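Subject: Re: [lusham-home] Cleaning a white work table without making it dull

Hello all,

I read this thread with interest in March but had no time to answer until this evening. I quote only the part I want to reply to:

> We have a matte white table in the sewing room and it gets gray
> where the arms rest. I tried the cream cleaner from under the sink
> and now there is one shiny patch. Is it possible to bring the matte
> back, or must I live with it? Also, what do you use every day?
> I would prefer something without perfume.

I am afraid the shiny patch will stay. A cream cleaner has a fine powder inside, and this powder polishes the surface. On a glossy table you do not notice, but on a matte one you see it each time the lamp is on. I made the same mistake on our first table, when we still lived in Muren, and I tried many things after it. What helped a little was to treat the whole top in the same way, so that the patch did not look so different from the rest. I would not do it again.

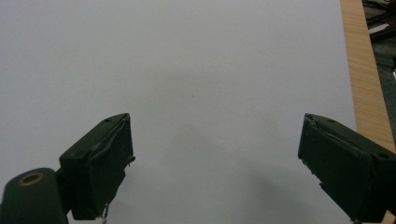
For every day I use only warm water with a few drops of dish soap, and a soft cotton cloth. An old T-shirt is good if it has no print. I put 5 drops in a small bowl, not more. If there is too much soap it leaves a film, and the film collects the gray from the sleeves faster than before. Then I go over it one more time with clean water, and I dry it at once. The drying is the step which my family always forgets.

For pencil and for the gray of the arms I use a white eraser of the school kind. It must be really white, a pink one can leave color. Rub lightly and brush away the crumbs with your hand. For ink I have no good answer. Alcohol of 70 percent took away most of a ballpoint line for me, but please try first in a corner where it will not be seen, and open the window.
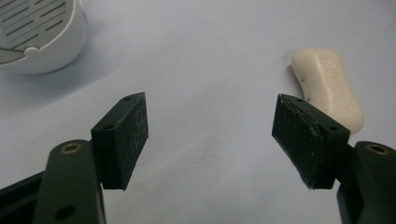
The light in the room is also important, and I think people blame the dirt too quickly. Before you scrub, switch off the ceiling lamp and look again by the window. A white top is almost never one white: on mine the middle is brighter and the upper right goes to a cooler, darker gray, and there are soft shadows under whatever is on it. I have rubbed at such a shadow for a good while before I understood. Move the thing that makes it, and if the gray moves too, you can put the cloth away.

About the sponges called "magic": they are also a very fine abrasive, so for a matte top I would keep away from them. The one from Siveo is sold as gentle, and I tried it on the underside of a shelf. After 30 strokes I could feel with the finger that the place was smoother. 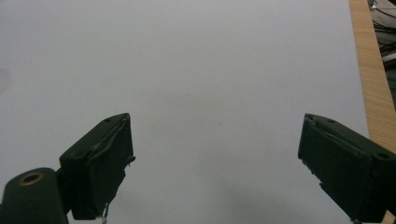 One more point, about the edges. If there is bare wood next to the white part, do not let the water stand there. Wood takes it in and the edge can swell, and then the joint opens. I wring the cloth very well before I come near to the edge, and I go along it, never across. Once a year I put a little oil on the wood with a second cloth - this cloth must never touch the white.

If somebody on the list has found a way to remove old tape glue without strong solvent, I would be glad to read it. I have a line of it 12 inches long and it is winning.

With kind regards from Lusham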